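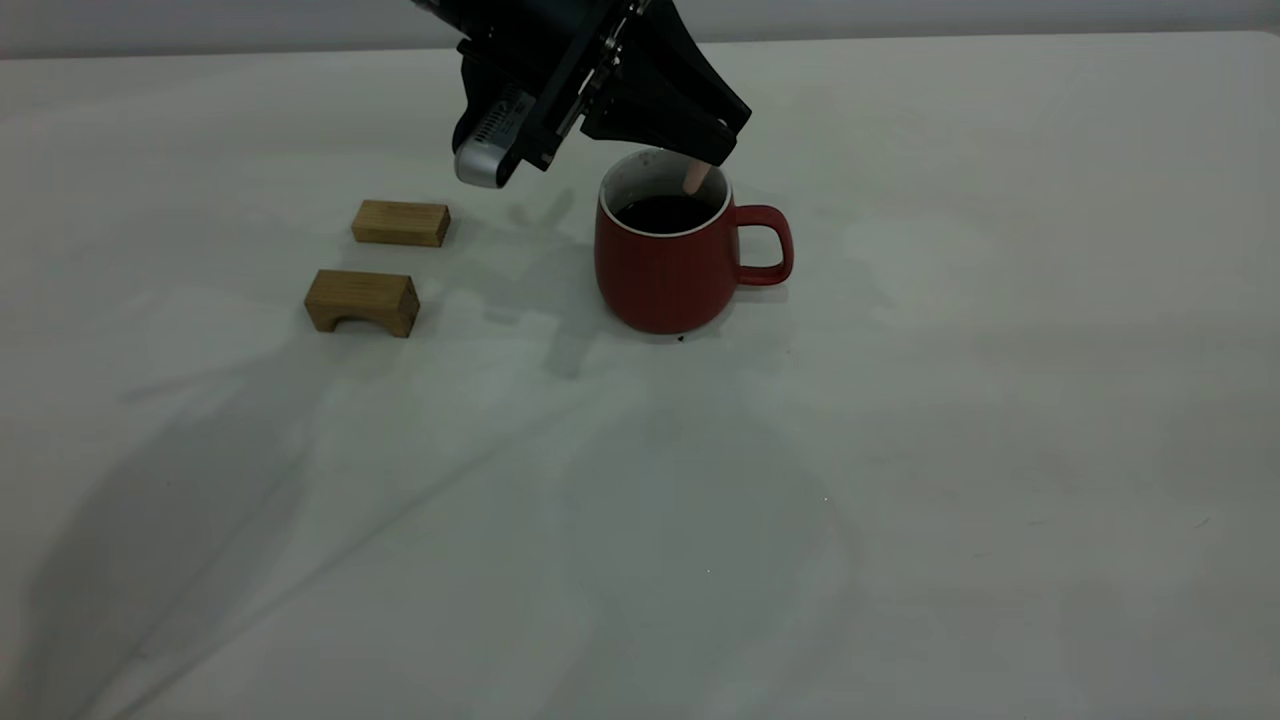

## Hurkon finger pads, slim pair (replacement part)

Replacement pads for the Hurkon two-finger gripper, sold by Grinditz. This page also covers the pad slip fault reported on grippers shipped before February 2023. If you use the gripper near open cups of liquid, read the fault section before you order.

**Part number:** 428
**Pack:** 5 pairs, with screws
**Fits:** Hurkon gripper, all versions
**Does not fit:** Bjarnason wide jaw

## The fault

Pads from the first production run can lose grip on smooth, rounded handles. The gripper still reports a closed hold, so the arm carries on with its program while the spoon or stirrer turns between the fingers. In a stirring job the tool can drop into the cup, or the arm can push down on a tool that is no longer straight and tip the cup over.

We had the first report from a customer running the Floltetti drinks routine. Sille Skov on our service desk repeated it on our own bench with a filled mug and a spoon. The slip came at cycle 370 on one set of pads. A second set from the same run went to 1260 before it let go. No error code was logged either time.

The cause is the pad surface. It was molded too smooth, and wiping it with alcohol makes it worse. The motor and the force sensor are not at fault, and the gripper does not need to come back to us.

## Check your pads

1. Stop the arm and switch off power to the gripper.
2. Look at the back of each pad. First-run pads have no letter stamped next to the screw hole. Current pads have an H.
3. If there is no H, stop using the gripper for stirring, pouring or anything with hot liquid.
4. Dry pick-and-place work on flat-sided parts can continue until the new pads are fitted.

Change both pads at the same time. An old pad paired with a new one will pull the tool to one side.

## After fitting

Run the open and close calibration twice, then test with cold water before going back to normal work. Set the spoon down between cycles with the handle clear of the cup, and keep hands out of the work area while the arm is powered.

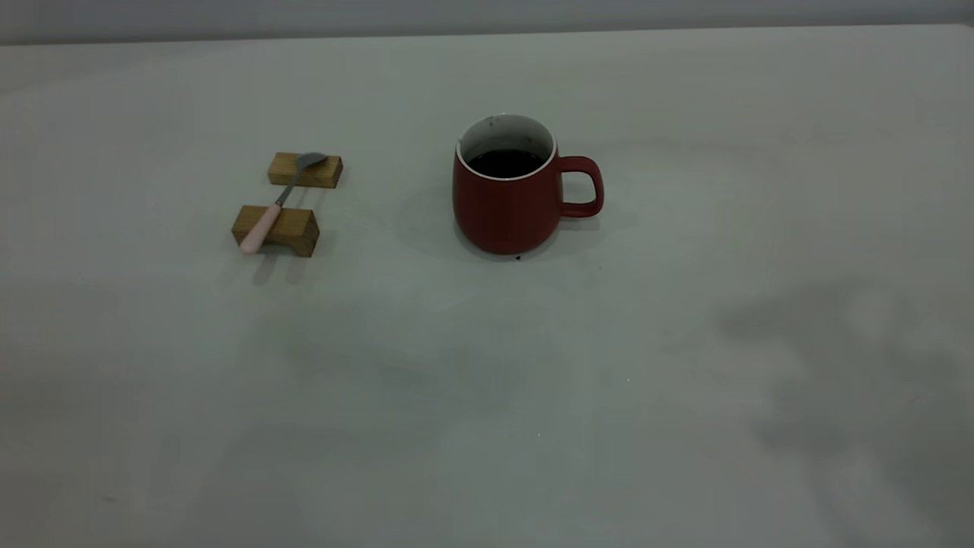
*Spoon across two wooden blocks, to the left of the mug.*

## Ordering

First-run pads are replaced free of charge. Send the gripper serial number to the Grinditz service desk and say how many grippers you have. Orders for spares go through the normal parts form. Pads are a wear part and are not covered by the gripper warranty once the free set has been supplied.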